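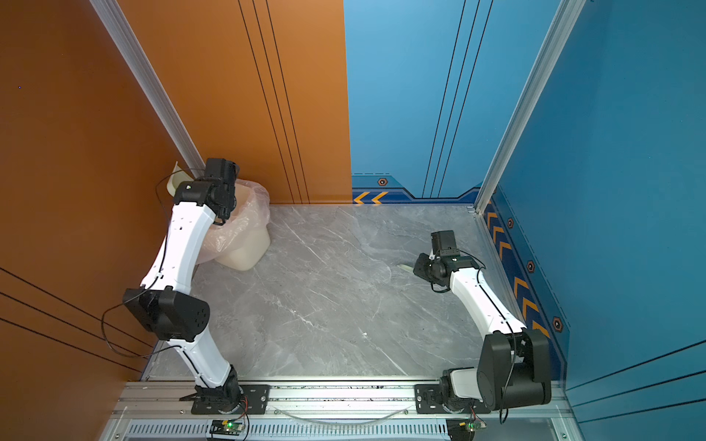
Jestmont changes its waste collection from Saturday, September 8, 2018

Households in Jestmont will have their trash collected once a week instead of twice, the town office has announced. The work goes to the company Plavby, which won the contract in July.

All waste for the truck must be in a tied bag inside the bin. Bins lined with a bag are accepted as before, but items left on the floor of shared bin rooms will not be taken. Last year the town received 34 complaints about such rooms, most of them from the Grovari side of the river.

Bins can be put out after 5 in the evening on the day before collection and must be back inside by 12 noon. Clean packaging should go to one of the 7 recycling points – the one on Butt Street stays closed until its new fence is ready.

The fee for households remains the same this year. Residents who did not receive the new schedule by mail can pick up a copy at the town office.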